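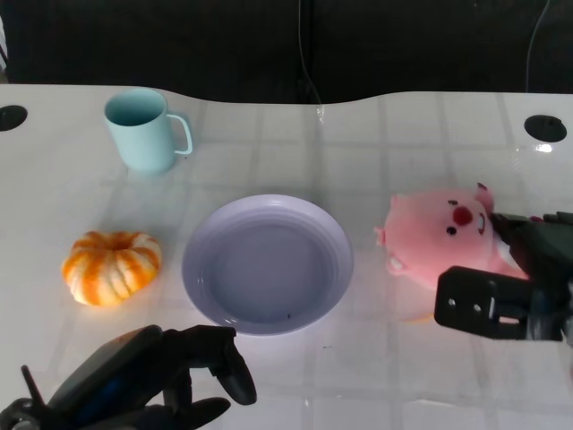

Mug and striped pumpkin on the white table, Fotent upstairs.

Ticket: Labels creep up the roll until the zip code is on the next person
Opened: 11/2/12
Opened by: Laine Baranauskienė
Assigned to: Dace Raudsepp
Product: Plendard, printing to Drolleo label printer
Priority: set to Urgent by requester, set to Normal by me, set back to Urgent by requester

Problem as reported (Laine)
The labels for the winter catalog start out fine and get worse. The first ones are centered. Then the address starts climbing. By the middle of the roll the name is printing on the gap, and by label 138 the top line is gone and I have a zip code floating by itself at the top of the next label, where it belongs to no one. I have 400 of these to mail. I have turned it off and on. I have also turned it off and left it off for lunch, in case it needed the time.

Reply (Dace)
Thanks. Can you tell me which roll is in the printer, and whether the drift is the same every time or different on each run? Please don't use the wheel on the side to nudge the roll while it's printing. I know you said you didn't. Last June you also said you didn't.

Reply (Laine)
Same every time. The roll is the one from the supply closet. It's white. I may have touched the wheel.

Log

1. Checked the label size in Plendard. The template is the right one for the stock printed on the box. The box, I should note, is the box the roll was sitting in, and I have been burned by boxes here before. Moving on for now.

2. Printed the self-test page from the printer with the computer unplugged. It comes out straight, but it's one label long, so drift would have no chance to show. The self-test page is very proud of its firmware version and otherwise not much help.

3. Reinstalled the Drolleo driver. The installer wanted to know if I would like a toolbar. I would not. After the restart the printer came up twice in the list, once under its own name and once as "(Copy 1)". Deleted the copy. Both disappeared. Added it back by hand.

4. Ran a short batch from the catalog list. Still climbing, same as before. That rules out the driver, or at least it rules out this afternoon's driver.
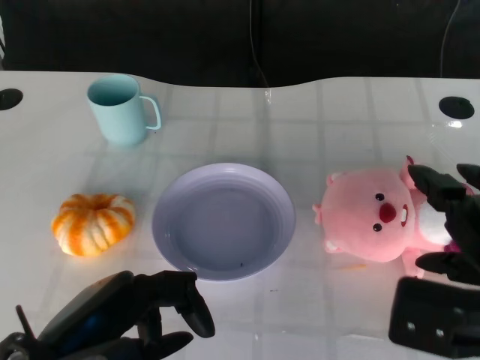 5. Called Wragg, who sold us the printer and the support plan that goes with it. Was on hold long enough to learn the whole song. The technician had me hold down the feed button until the light blinked, let go, and hold it down again. He asked what I saw. I said a blinking light. He said good. He then suggested that the sensor might be dirty and that I should call back if it wasn't.

6. Cleaned the gap sensor with a swab. There was a strip of label adhesive across it with some lint stuck on, so the technician gets partial credit. Ran another batch. The drift is slower but still there. Laine came by to ask if it was fixed and took the good labels off my desk before I could measure them.

7. Got the labels back. Measured them with a ruler.

8. Went back to the box. The stock number on the box and the stock number inside the cardboard core of the roll are different. The roll is the short return-address kind from an old order, which someone put away in a full-size box, presumably to keep it tidy. The two sizes are close enough to look the same across a room and far enough apart to ruin an afternoon. Plendard has been feeding a little too far on every label, exactly as told, and the sensor was too gummed up to argue with it. Once it was clean it started correcting some of the time, so step 6 made things better without fixing anything.

Reply (Laine)
So it was the roll.

Reply (Dace)
It was the roll and the sensor. The sensor would have caught the roll if it had been clean.

Reply (Laine)
I said it was the roll. I said it was white.

Fix
Loaded a full-size roll out of a sealed box and checked the number on the core before closing the lid. Ran the gap calibration: lid closed, feed button held until the light blinks, then released. It wastes 3 labels and that is normal. Printed the first 70 from the catalog list and every one is centered. Laine is printing the rest in smaller batches, which she says is superstition and I say is sound practice.

The ones already printed crooked: peel and toss anything from where the name touches the gap. Do not cut them out and tape them on. The post office will deliver to a zip code, but it does like to have a street.

Follow-up
- Wrote the real stock number on the outside of every box in the closet, in marker. There was one more wrong one, holding file folder labels.
- In Plendard, the template list shows the short label and the full-size label one after the other with nearly the same name. Renamed ours to SHORT and LONG. If an update puts the old names back, reopen this ticket.
- Swab the gap sensor whenever the roll is changed. Swabs are in the top drawer under the batteries.
- The wheel on the side is for clearing jams with the power off.
- Second floor would like a label printer of its own. That's a purchasing request and needs its own ticket, please, with the model written in. "One like Laine's but working" was rejected by the form. 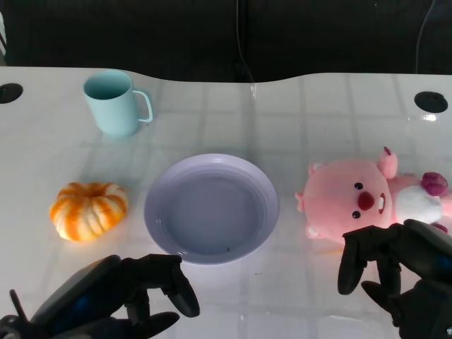
Second floor, the table with the wavy back edge. Cord hole at the right rear.

Reply (Laine)
Last batch is done and it's straight. Closing. Also the printer is in my list as "(Copy 1)" again, is that anything?

Status: Reopened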